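Handout 4: Comparing Hand-Held Grippers
Pulach evening course in practical automation, second half
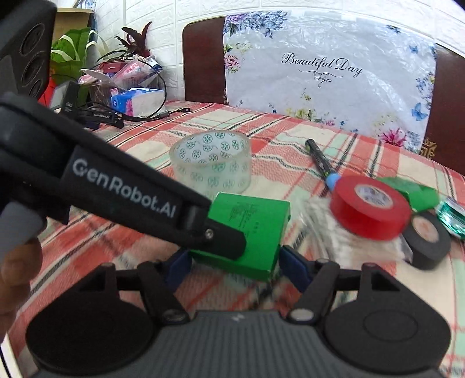

Fig. 4.1. Two hand-held grippers on one green box. The blue pads belong to the lower tool.

Bring this handout to the bench session. Last term half the class left it at home and then asked what the columns meant.

4.1 What we are comparing

You will work with 2 hand-held grippers and fill in one score sheet per tool. A hand-held gripper has no motors to blame. Your hand supplies the force, the jaws do the touching, and whatever goes wrong in between is the subject of this unit. Students who come from the arm exercises in Handout 3 tend to find this a relief for ten minutes or so, until they discover that their own wrist is the least repeatable joint they have ever worked with.

The questions for the evening are dull ones, and dull questions get answers. Does the jaw close where you think it will? Does the object turn in the grip? Can you let go without dragging it along?

4.2 The table

We work on a cluttered table on purpose. A bare white bench makes every gripper look brilliant, and the makers of grippers know this, as a glance at any sales video will confirm. Fig. 4.1 has a plaid cloth, several rolls of tape, a marker pen and a crumpled plastic bag, and that is a fair level of difficulty for a first attempt.

Some notes on the objects:

Box. Flat sides, clear corners, easy to grip, easy to squash. Start with it. Watch the corners, where a small contact area lets the box pivot.

Tape rolls. Try each one standing and lying down. A standing roll will leave the table if you approach it with too much confidence. Grip across the width first, then try one finger through the core.

Marker pen. Harder than it looks. It rolls when you touch it off center, and it swings when you lift it by one end.

Plastic bag. Not an object to be scored. It is there to get in the way, and it will. If a finger picks up the bag along with the tape, write "bag" in the remarks column and count the attempt as failed.

Patterned cloth. Your eyes will cope. If you later run recorded video through the tracking exercise in Finditz, strong stripes give the software a great many things to be interested in that are not your object. Keep the cloth for at least one run anyway.

4.3 The two-tool hold

Fig. 4.1 shows the hold that causes the most argument in class. The upper jaw presses on the top-left corner of the box while the two padded fingers of the lower tool sit on either side of its lower half. Both tools are on the box together, and this is the moment in any handover where responsibility becomes vague.

Work through it slowly:

1. Grip the box with the first tool and lift it a hand's width off the cloth.
2. Bring the second tool in from below or from the side. Keep its fingers open wider than seems necessary.
3. Close the second tool until both pads touch. Stop there. Do not squeeze yet.
4. Say "on" out loud. You will feel silly. Do it anyway.
5. Add force with the second tool, then ease off the first.
6. Hold still for a slow count of three before moving away.

The usual mistake is doing steps 3 and 5 as one quick pinch. The box then gets pushed by one tool and pulled by the other, and the softer party, normally the box, gives in. The second most common mistake is letting go with the first tool because it "felt fine". Feeling is what we are trying to get away from – write down which pad touched first and whether the box turned.

If you work alone, one tool in each hand, your two hands will quietly cooperate and hide most of the errors. Do a second set with a partner holding the other tool. The scores drop, and so does the conversation.

4.4 Filling in the score sheet

One row per attempt. Each row has five entries: object, approach direction, first contact, slip (none, small, large) and result. A result is either "held" or "failed". There is no "nearly held". We had a "nearly" column until December and it filled up faster than all the others put together.

Write the row before you start the next attempt. Rows filled in from memory over coffee are noticeably kinder to the tool the writer liked.

A full sheet has 28 rows. If you complete fewer, hand in what you have and leave the rest blank. Blank rows cost you nothing. Invented ones are easy to spot, as real data is never that tidy.

Percentages come last and only if you need them. A gripper that scores 100 percent on your sheet has told you that your objects were too easy. Go back and add the marker pen.

4.5 Things worth looking at on the tool

Pads. Wipe them before each set. Dust and tape residue change the grip more than most design differences do. Note the pad material if you know it, and write "unknown" if you do not. "Rubbery" is not a material.

Linkages. Open and close the fingers with nothing between them and look at the pivots. Do both fingers arrive together? If one is early, it will push the object sideways before the other has made up its mind.

Jaw tip. Anything that stands proud of the surface, screw heads included, will sooner or later be the first thing to touch. Check whether it touched the object where you meant to.

Handle. Hold the tool out for a full minute, then draw a line on paper with the same hand. Keep the paper with your sheet. It explains a lot about the last few rows.

Cables. Route them behind your wrist and away from the objects. A cable that drags a tape roll across the table produces a very interesting result for which there is no column.

4.6 Homework

Read the Amarasinghe notes on contact points, up to page 122, skipping the proofs unless you enjoy that sort of thing. Then write one page comparing your two tools. Give your rows as evidence, name the worst attempt, and say which object you would remove from the table if you wanted to make a bad gripper look good.

Upload the page and a scan of the score sheet to Plustside in one file. Photographs of the sheet taken at an angle, in the dark, on a bus, will be returned unread.

Next handout: arms again, with the same objects and the same cloth.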